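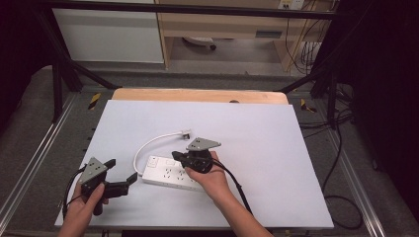
Clundadport House Owners' Association
Minutes of the regular meeting, June
Held in the ground floor meeting room, Sillton Street entrance

Present: President, Vice President, Secretary, building manager, and owners as shown on the sign-in sheet. Quorum was confirmed by the Secretary. Proxies were accepted for the owners who sent them in before noon.

Apologies were received from the owner of 2C and from both owners on the top floor rear.

The meeting was called to order at 7:05 p.m.

1. Minutes of the last meeting

The draft was sent out by email. One correction: under Parking, "east ramp" should read "west ramp." The owner of 3A asked that her comment about the lobby doormat be added. The President said the minutes record decisions and that the doormat was discussed after adjournment. Approved with the one correction.

2. Matters carried over

Side gate. The new closer is on and the gate latches. It still slams in wind. The manager will adjust it again.

Mailboxes. The replacement lock for the parcel locker has been ordered. The supplier sent the wrong size and is sending another. Until then, large parcels go to the manager's office during office hours. Parcels left in the lobby overnight are left at the owner's risk.

Hallway paint, third floor. Touched up at the elevator. Several owners said the color does not match. The manager said it is from the same can and that the older paint has faded. Left open.

Bike room. Tags were put on all bikes in April. Untagged or unclaimed bikes will be moved to the back wall at the end of the month. Two owners asked for more notice. The President agreed to one more email and a sign on the door.

3. Roof

The manager reported on the visit by Domínguez Roofing. The membrane over the north half is in fair condition. The seams around the vent stacks and along the parapet are lifting in several places, and this is the likely source of the stain in the top floor hallway. Domínguez recommends repairing the seams and flashing this summer and looking again at full replacement after next winter.

The written quote was passed around. Owners asked the following:

Whether the quote covers the ceiling damage inside. It does not. The manager will price that separately.

Whether the work can be done without closing the roof deck. The deck will have to be closed while materials are up there. The contractor expects this to be a short closure and will give the dates in writing.

Whether the seam repair is money wasted if the roof is replaced later. The manager said the parapet flashing would stay in place under a new membrane, but the rest of the repair would be covered over or torn off. One owner said he would sooner replace everything now and be done with it. The Vice President said the reserve fund would not cover full replacement this year without a loan, and that the roof may have several years left once the seams are sound.

There was a long discussion about whether to get another quote. The manager has asked two other roofers. One did not call back and the other does not take on buildings of this height.

Motion to accept the Domínguez quote for seam and flashing repair, paid from reserves. Seconded. Carried, with the owner of 4D opposed and asking that his vote be recorded.

4. Elevator

Brernero Elevator did the yearly inspection. The car passed. The inspector noted worn door rollers and a dim light in the car. The light was changed the same day. Brernero will replace the rollers on the next service call, and the part is covered by the service contract.

The owner of 5B reported that the elevator stopped between floors in May with her mother inside, and that the emergency phone rang for a long time before anyone picked up. The manager has logged a complaint with Brernero and has tested the phone since. It was answered on the first try in the daytime and slowly in the evening. He will test it again after 10 p.m. and report back.

Owners are reminded not to hold the doors open with boxes or furniture. Use the key switch. The key is in the manager's office and must be signed for.

5. Budget and dues

The Vice President went over the half-year figures. Water is over budget. Gas is under budget after a mild spring. Insurance went up at renewal, as expected. Snow removal came in under, and the difference has been moved to landscaping.

The proposed dues for the coming year are $341 per month per unit, same for all 49 units, with parking billed separately as now. The Vice President said the increase is almost entirely insurance and the reserve contribution.

An owner asked why ground floor units pay toward the elevator. The President said this is set in the declaration and could be changed only by amendment. The owner asked that it be put on the agenda for the annual meeting. Agreed.

Another owner asked for dues to be payable by card. The manager said the card processor charges a fee and the Association has never agreed on who should pay it. Bank transfer and check continue as now. Checks should have the unit number written on them — several come in each month without one.

Motion to adopt the budget and dues as presented. Seconded. Carried.

6. Water use and the basement leak

The manager believes the high water bill comes mostly from running toilets. A dye test will be done in every unit. Tablets and a short instruction sheet will be left at each door. Owners who find a leak can have the flapper replaced by the building at no charge this month only.

The basement leak was a failed joint on the hot water return. It was repaired the next morning. Storage cages along that wall were checked, and owners with wet boxes were called. The Association's insurance does not cover personal items in storage. Please keep things off the floor. The manager has pallets and will give them out to anyone who asks, until they run out.

The owner of 2A asked whether the old 400 gallon tank in the boiler room is still connected. It is not. It was drained and capped when the new heaters went in, and it has stayed because it will not fit through the door in one piece. The manager will ask for a price to have it cut up and removed. The space could be used for more storage cages, and there is a waiting list for those.

7. Electrical use in common areas

The insurance company asked for a written rule on extension cords and power strips in common areas. The manager read out a draft:

Power strips in the meeting room, laundry room and workshop must have their own switch and must be plugged straight into a wall outlet. One strip may not be plugged into another. No cord may be run under a rug or through a doorway. Switch off and unplug when leaving the room. Space heaters may not be used in any common area.

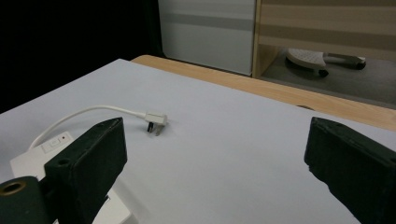

Power strip with rocker switch, and plug.

The owner of 1D asked if the rule stops people from charging e-bikes in the bike room. It does, as there is no outlet in the bike room and the only way to do it is with a cord through the door. Several owners said they would like an outlet there. The manager said the insurance company also has questions about bike batteries, and those should be settled first. He will get an answer in writing before the next meeting.

The owner of 3F asked that the laundry room be left out of the rule so that the radio can stay plugged in. The President said the radio can be plugged into the wall.

Draft rule adopted with the word "workshop" changed to "workshop and hobby room." It will be posted in all common rooms and added to the house rules.

8. Meeting room bookings

Bookings are up. There have been complaints about tables not being put back and about the room being left unlocked. From now on the person who books gets the key, and the same person returns it by 9 a.m. the next day. The deposit stays as it is.

Private parties end at 10 p.m. including cleanup. The owner directly above the room said this has not been followed. The manager will put the time on the booking form in larger type, and any late party will lose its deposit.

A request to hold a weekly yoga class was approved for the summer, on the condition that it is open to all owners and tenants and that no fee is charged.

9. Grounds

The maple by the Sillton Street entrance has a dead limb over the sidewalk. The city says it is on our side of the line. A tree company is coming to look at it.

The planters at the back have been replanted. The hose is for the planters and not for washing cars.

Dogs: same as last time. Bags are in the box by the side gate. If the box is empty, tell the manager.

10. Other business

Window washing will be in July, outside only. Notices will go up with the order of floors. Screens have to be taken out by the owner beforehand, and the washers will skip any window with a screen in it.

The owner of 4B asked about smoke coming up from the balcony below. The President asked both units to speak with the manager first. Balcony smoking is allowed under the present rules.

A tenant on the second floor has found a set of keys on a green ring in the laundry room. They are in the office.

The owner of 3A raised the lobby doormat. It is curling at one corner and she has caught her foot on it. The manager will replace it.

11. Next meeting

September, same room, 7 p.m. Items for the agenda should reach the Secretary two weeks ahead.

Adjourned at 8:50 p.m.

Action list

Manager: side gate closer; parcel locker lock; price for ceiling repair; roof deck closure dates; late evening test of elevator phone; dye tablets; price for tank removal; insurance answer on bike batteries; booking form; doormat.

Secretary: bike room email and sign; post electrical rule; add elevator cost question to annual meeting agenda.

Vice President: send adopted budget to all owners with the dues letter.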